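Why Do Crates Have Holes?
Materials and Structures, Part 13
Text: Priya Bellamy

A crate is an open container used to store and move things. Most crates have no lid. Many have walls or a floor made of a lattice, a pattern of thin strips that cross each other and leave gaps between them.

The gaps have three jobs. They make the crate lighter. They let air move through it. They also let water and dirt fall out the bottom.

A lattice weighs less than a solid sheet of the same size and thickness, but it can still be strong. When you set something on it, the weight presses on a few strips. Those strips meet other strips at every crossing point, and part of the weight passes along to them. In this way the load spreads out toward the walls.

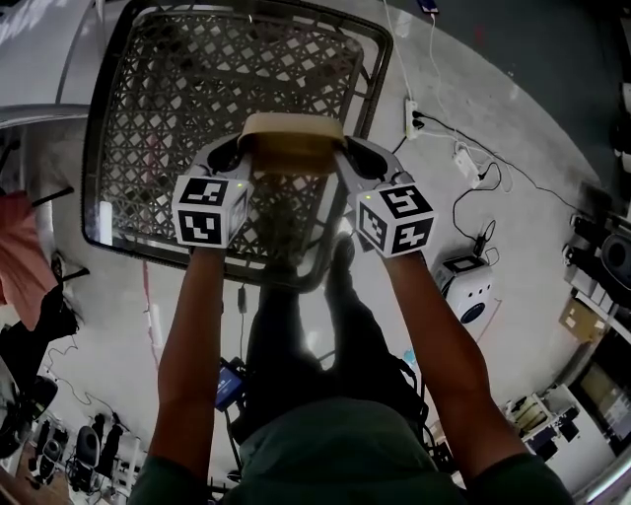

A cardboard box held over a plastic crate with diamond-shaped openings.

The shape of the gaps can be square, round, six-sided or diamond. Diamond gaps are made by strips that run at a slant.

Look at the top edge of a plastic crate. This part is called the rim. A thin plastic wall bends easily when you push on it. A wide rim makes the wall stiffer, so the crate keeps its shape when it is full.

Cardboard boxes work in a different way. Many are made of corrugated board, which has a wavy sheet of paper glued between two flat sheets. The waves hold the flat sheets apart and make the board stiff. Corrugated board is light, but it gets weak when it is wet. Plastic does not soak up water, so a plastic crate can be washed and used again.

Before you put a box in a crate, compare their sizes. The box must be shorter and narrower than the inside of the crate. Hold the box by two opposite sides and keep it level. Lower it slowly. If it tips, one corner will touch down first and may be crushed.

Try it: Cut 13 strips of thin card, all the same width. Weave some of them into a lattice and glue the crossings. Lay it across two books and add coins one at a time until it sags. Now test a single strip the same way and write down both results.

Words to know
Lattice: crossed strips with gaps between them
Rim: the top edge of a container
Load: the weight a structure holds up
Corrugated: folded into waves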